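**Left gripper slipping on the bun cell - pads or force?**

**tolly_w** - July 24, 2026

Two arm bench cell, steamer in the middle, been running it since spring. Left side started dropping things last week. Right side fine.
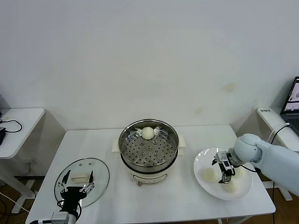

*Left gripper over the glass lid, right one at the plate. One bun still on the tray.*

Same fingers both sides, same grip force (80 percent of max, yes I know). Left lets go halfway through the lift. Cleaned the tips twice. Pads are Skitavex, fitted in October. Anyone had this?

---

**benchrat**

80 on something that soft?? Drop it. You're squashing it and it squirts out the front of the fingers. Start at 20 and work up.

---

**Macarena Jara**

Disagree with benchrat, if force was the problem the right one would do it too. Check the finger screws first. Ours at Durán backed out on one side and the tips toed in, looked like a force fault for ages.

Quick check - close the gripper on a strip of paper and pull. Should drag the same top and bottom.

---

**benchrat**

Right one is picking off a plate though. Left is over a glass lid. Different surface, different height, not a fair comparision

---

**tolly_w**

Paper test done. Grips at the top, slides straight out at the bottom. So Macarena might have it. Screws felt tight but I only had the short key.

---

**oddsock_7**

Where does your cable go on that left arm? If it's tied too short it tugs on the wrist at full reach. Had it on a Droline arm, looked exactly like a slip. Leave a proper loop and clip it further back.

Also the steam. Pads next to a steamer all day, they go shiny. I swap mine every 7 weeks whether they look bad or not.

---

**Macarena Jara**

7 weeks is throwing money away. Wipe them down at the end of the day, let them dry open, they last. Change them when the paper test fails and the screws are good.

---

**oddsock_7**

your money, your dropped buns

---

**tolly_w**

Right. Took the fingers off. One screw had a stripped thread, so it felt tight but wasn't pulling down. New screw, thread lock, re-zeroed the gripper with the fingers closed. Paper drags evenly now.

Force down to 20 as well for now. Will see if it holds at that.

Haven't touched the cable yet. Pads from Pestia are cheaper, anyone tried?

---

**benchrat**

So you changed the screw AND the force. Now you'll never know which. Put it back to 80 and run it again.

---

**tolly_w**

not doing that to the buns

---

**oddsock_7**

Pestia ones are ok, bit thick. You'll need to redo the zero after. Do the cable while its in bits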